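Bon, je mets enfin un README ici, parce que Sofia Tsoukalas m'a écrit pour la deuxième fois « c'est quoi la colonne `etat_b` ? » et que je n'avais aucune réponse digne de ce nom.

# vilus

Vilus, c'est le catalogue d'une ludothèque de quartier, mis à plat dans un fichier CSV. Il y a 795 jeux et jouets, une ligne par boîte (ou par bac, on y reviendra), avec l'âge conseillé, l'état, le nombre de pièces quand on le connaît, et plein de remarques écrites à la main par les gens qui rangent. J'ai commencé en août, les volets fermés, en recopiant des fiches cartonnées. Je pensais en avoir pour un week-end. Hum.

Je le partage surtout pour les autres ludothèques qui passent du papier au tableur. Si vous cherchez une base exhaustive des jeux de société avec des notes et des classements, vous allez être déçus : chez nous, le jeu le plus commenté du fichier est un loto des animaux auquel il manque la poule.

## Ce qu'il y a dans le dépôt

```
vilus/
 jeux.csv le catalogue
 remarques.csv les commentaires, reliés par id_fiche
 familles.md la liste des familles et leurs limites
 fiches_kiker/ les transcriptions brutes
 outils/verif.py un petit script de contrôle
```

Le dossier `fiches_kiker` porte le nom de l'ancien classeur, un gros machin à anneaux que tout le monde appelait le Kiker. Je l'ai gardé tel quel, fautes comprises. Quand une fiche est illisible j'ai mis `[?]`, et quand elle est illisible mais que Rachid Hamdy croyait deviner, j'ai mis `[? RH]`. Il devine bien, mais il devine vite !

## Les colonnes de jeux.csv

| colonne | contenu |
|---|---|
| `id_fiche` | l'ancien numéro de carton, jamais réattribué |
| `titre` | tel qu'écrit sur la boîte, accents compris |
| `famille` | voir plus bas |
| `age_min` | en années, vide si la boîte n'en dit rien |
| `nb_pieces` | chiffre de la boîte, pas un comptage |
| `etat_a` | état de l'emballage |
| `etat_b` | état du contenu |
| `origine` | achat, don, Fernard ou Daher |
| `pret` | oui / non / sur place |

Voilà, Sofia : `etat_b`, c'est le contenu. Une boîte peut être éventrée, rafistolée au ruban adhésif de déménagement, et contenir un jeu impeccable. L'inverse existe aussi et c'est beaucoup plus triste.

Pour `origine`, Fernard et Daher sont deux anciens fonds qui nous sont arrivés d'un bloc. Le fonds Fernard vient d'une école maternelle qui a fermé, donc beaucoup de puzzles à gros boutons et de dînettes. Le fonds Daher est plutôt adulte, avec des jeux de plis, des échecs, et une collection de dominos dont je suis un peu amoureux (oui, il y a un double-12, et oui, il est complet, j'ai tout étalé sur mon lit pour vérifier).

## Les familles

J'ai longtemps hésité à reprendre un classement existant. Il y en a de très sérieux, et si votre structure en utilise déjà un, gardez-le ! Moi j'avais des fiches où quelqu'un avait noté « jeux calmes », « jeux pas calmes » et « à sortir quand il pleut », et j'ai voulu rester assez près de ça pour que les habitués s'y retrouvent. Le détail est dans `familles.md`, mais je recopie ici ce qui pose question à tout le monde. 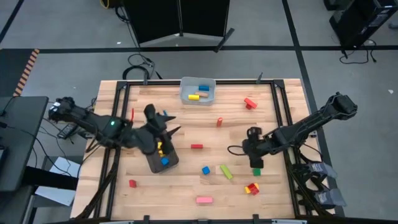 ### Famille : CONSTRUCTION

`famille = construction`, étiquette verte sur nos étagères. On y met les cubes, les planchettes, les briques qui s'emboîtent, les circuits de billes et tout ce qui se monte sans modèle obligatoire. S'il y a un modèle et une seule bonne réponse, ça part en `puzzle`, même en trois dimensions. J'ai eu une discussion interminable avec Rachid là-dessus à cause d'un château à assembler, et il a fini en construction parce qu'on peut lui mettre le toit à l'envers.

C'est ici que la règle « une ligne par boîte » craque. Les cubes arrivent rarement dans leur boîte d'origine, ils vivent dans des bacs, et les bacs se mélangent. J'ai donc décidé qu'un bac vaut une fiche. Le contenu va dans `remarques.csv`, avec les couleurs telles que les gens les écrivent. Ne vous attendez pas à une palette propre : on trouve « bleu », « bleu foncé », « bleu piscine » et une fois « bleu moche ».

Pour `nb_pieces`, je laisse vide dès que c'est un bac. J'ai essayé de compter, j'ai arrêté.

### Famille : SURFACE

Tout ce qui demande un plateau ou de la place au sol : parcours, petits chevaux, tapis de circulation. Les grands jeux en bois sont en `pret = sur place`, ils ne rentrent pas dans une poussette, on a déjà vu des parents essayer.

### Famille : SEMBLANT

Dînettes, déguisements, marchande, docteur. Le mot vient d'une fiche du Kiker (« faire semblant ») et je l'ai trouvé tellement plus clair que « symbolique » que je n'ai pas eu le cœur de le changer. Attention, les poupées sont dedans mais les marionnettes sont en `scene`, avec les castelets.

## Ce qui cloche

- L'âge minimum est parfois recopié de la boîte, parfois corrigé au crayon par quelqu'un qui a vu un petit manger un pion. Les deux sont mélangés, désolé.
- Il reste 2 doublons que je n'arrive pas à départager, deux memory identiques au même numéro de carton. Ils sont suffixés `-x` et `-y`.
- Les titres en langue étrangère ont été saisis à l'oreille dans le fonds Daher. Sofia a repris le grec, le reste attend.
- `etat_a` et `etat_b` utilisent la même échelle (bon, moyen, fatigué, à jeter), mais « fatigué » dépend énormément de l'humeur du jour.

Les noms d'emprunteurs n'ont jamais été saisis. Certaines fiches en portaient au dos, je ne les ai pas transcrits, et si vous en repérez un qui serait passé dans les remarques, écrivez-moi avant d'ouvrir un ticket public, s'il vous plaît.

## Pour vérifier vos modifications

```
python outils/verif.py jeux.csv remarques.csv
```

Le script râle quand une famille n'existe pas, quand une remarque pointe vers une fiche absente, ou quand un âge dépasse celui de ma grand-mère. Le fichier est en UTF-8 avec des points-virgules. Si votre tableur vous propose de convertir les numéros de fiche en dates, dites non !

## Réutilisation

Les données sont libres, les transcriptions aussi. Citez « Vilus » si vous y pensez, et racontez-moi ce que vous en faites, ça me fera plaisir. Et si quelqu'un a une poule de loto en rab, format carré, dos jaune, je suis preneur.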